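Small arms on tables: do the bench rules apply or not?

Drolmont Makers Board > Shop Rules and Safety > Thread 813

kekham_bench
Posted 7:40 am
Ok quick one before work. Our space (Rathnayake building, 2nd floor) is rewriting the rules for hobby arms. Draft says anything with a motor that moves on its own needs a marked keep-out zone, a stop within reach, and a second person in the room. Fine for the big machine downstairs. For a printed tabletop arm moving beanbags?? Seems nuts. What do other places do

PranabR
Posted 7:52 am
Second person is overkill. Stop within reach is not. We have a plain switch on the power lead, taped to the front edge of the table. Cost nothing. Everyone uses it.

sajib_p
Posted 8:05 am
Disagree on second person. Had a servo strip its gears on me at full stretch and the whole upper arm just dropped. Not heavy but my hand was under it. If your rule is "small = safe" people stop looking.

PranabR
Posted 8:11 am
and a second person would of done what exactly? caught it?

sajib_p
Posted 8:14 am
Told me to get my hand out. Yes really.

malsha.k
Posted 9:30 am
Went through this last December. What we ended up with, copying from the wall sheet:

Clamp before power. Base clamped to the table, give it a shove by hand, then plug in.
Hands out of reach of the arm while it's powered. You reset objects with the power OFF or the arm parked.
Cables get checked through the full range, slowly, before you run anything at speed.
Soft objects only for new people. No glass, no blades, no open liquids on the table.
Nothing on the table that isn't part of the task.
Stop switch on the operator's side.

No keep-out tape. Tried it, people stood on the tape.

kekham_bench
Posted 9:41 am
Thats really useful. What do you mean parked, like folded up? Ours sags when you cut torque

malsha.k
Posted 9:48 am
Right, so lower it first and then cut torque. Ours has a rest pose near the table. If it sags from there it goes 2 inches and stops.

Prasanna_K
Posted 10:20 am
I'd put cables at the top of that list. Every failure I've logged on Puto (our arm, don't ask about the name) was a cable. Loop catches on the elbow, connector half pulls out, one joint goes dead, the other joints keep going. Far worse than a clean stop. Leave slack at the elbow but not so much it snags whatever is in the box.

sajib_p
Posted 10:26 am
^ this. also zip ties. ppl hate zip ties for some reason

PranabR
Posted 10:33 am
Because you have to cut 15 of them to swap a servo. Velcro.

mostafa_abdelaziz
Posted 12:15 pm
Mod hat off, just my opinion. You're all arguing about size. Size is the wrong line to draw. Ask what the arm can reach and what it's holding. A little arm with a soldering iron in the gripper needs the big rules. Same arm with a beanbag doesn't. Our sheet has one column for reach, one for payload, and you sign the row you're using. 16 rows now which is too many, I admit.

kekham_bench
Posted 12:31 pm
16 rows lol. Who reads 16 rows

mostafa_abdelaziz
Posted 12:34 pm
People who want their key back.

malsha.k
Posted 12:50 pm
I like the payload idea. Still think the clamp and the hands rule go on every row tho, no exceptions. Anyway kekham you asked for a typical setup, beanbags and a box:

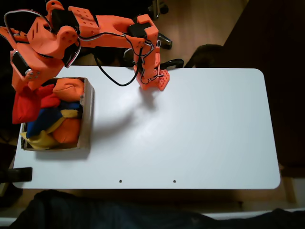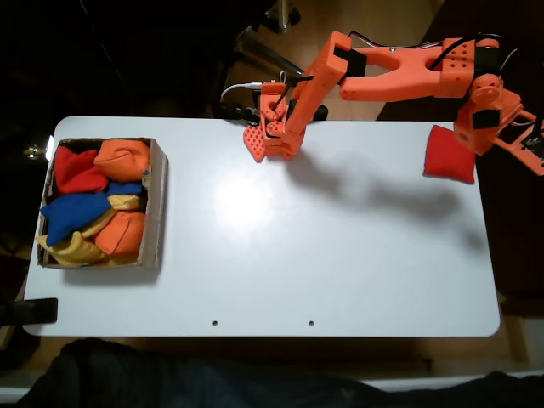

Orange arm, white table, beanbags in the cardboard box. In the second one there's also a red one out on the table by itself.

PranabR
Posted 1:02 pm
Nice clear table. Those cable loops on the upper arm though... Prasanna is going to have words

Prasanna_K
Posted 1:10 pm
Prasanna is having words. Run it slow through full range and watch the elbow before anything else. I'd velcro that.

sajib_p
Posted 1:17 pm
zip ties

kekham_bench
Posted 1:25 pm
Ok going to redraft with malsha's list plus a payload column, 2 rows max. Second person stays in for first timers only, that's my compromise, sajib pls don't fight me. Will post the draft when the others have had a look at it.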